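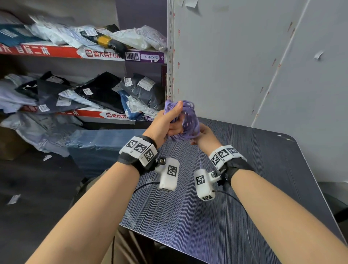 Is the untangling hour worth it?

Regular readers will know my views on tips that promise to save you money by costing you an evening. So when three separate people wrote in after the last issue to recommend "rescuing" knotted elastic, I had my doubts. I still have most of them.

The case for it goes like this. Thin elastic cord gets bought for one job, usually a drawstring or a batch of hair ties, and the rest goes loose into a drawer. By July it has worked itself into a ball. The Villa craft circle has been telling its members to sit down, find an end and work it free, and it claims you can get a whole hank back in the time it takes to drink a coffee.

I would like to see that coffee. My own lavender bundle took most of a radio play and part of the news. Cotton string at least stays where you put it. Elastic stretches when you pull, so you think you've gained a foot, and then it springs back and you've gained a new loop.

A few things did help, I'll admit. Hold the bundle loosely in one hand and let the other do the pulling. Squeeze it and every loop bites down on its neighbor. Pull one strand at a time, gently, and when it stops moving, leave it alone and try a different one. Work over a table so the free end has somewhere to drop, and wind that end onto a piece of card every so often, or you'll be starting a second tangle beside the first.

What did not help was the Pledero comb, which two of you swear by. Mine snagged on the first pass and left a fuzzy patch that I had to cut out. The hair conditioner trick is worse. You get a slippery knot, and then you get to wash it.

Then there is the question of what you have at the end. Elastic that has sat in a drawer under tension may have lost some of its spring, and you won't find out until it's sewn into a waistband. Stretch a short piece against a ruler and let go. If it doesn't come back to where it started, use it to tie up tomato plants.

The Murkby swap table will take clean, wound cord if you'd like to pass yours along. It will not take it in a ball, and the sign says so twice. I'm told the card in the Drakimance sewing kits is a good width for winding, though a cut-up cereal box did fine for me.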